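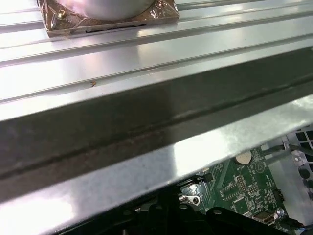
¿Hace falta saber de informática para apuntarse? Con ganas de usar un destornillador y un poco de paciencia es suficiente, lo demás lo enseñamos en el taller.

En Stikska buscamos 20 participantes para la nueva temporada de nuestro taller de desmontaje y recuperación de ordenadores, que arranca en octubre en la nave de Le Goff, en el barrio de Nivotdale. El año pasado pasaron por nuestras mesas 313 equipos, y nos dio tanta alegría (¡y tanto polvo!) que queremos repetir con más gente y más calma.

El trabajo es sencillo de contar: abrir la carcasa, retirar la pila de botón de la placa base, separar los paneles metálicos, limpiar lo que se pueda aprovechar y clasificar el resto. Las pilas van siempre a su bote, con tapa, y los tornillos a las bandejas – por favor, a las bandejas, que luego no hay manera de encontrarlos. Ojo también con los bordes de la chapa; ponemos guantes de varias tallas, pero si tienes unos que te gustan, tráelos.

Nos reunimos 2 tardes al mes, de cinco a ocho, con una pausa para merendar que suele alargarse un poco. La plaza es gratuita y pedimos solo una fianza de 100 euros por el maletín de herramientas, que se devuelve en junio al entregarlo completo.

Para apuntarte, pásate por el mostrador de la biblioteca Brinbridge y rellena la hoja de inscripción, o deja allí una nota con tu nombre, tu teléfono y unas líneas sobre ti. Nos encanta leerlas, aunque tardemos unos días en contestar. Los menores de 16 años pueden venir acompañados de una persona adulta, que también ocupa plaza.

Usamos cookies propias y de terceros para mejorar tu experiencia de navegación. Aceptar | Rechazar | Configurar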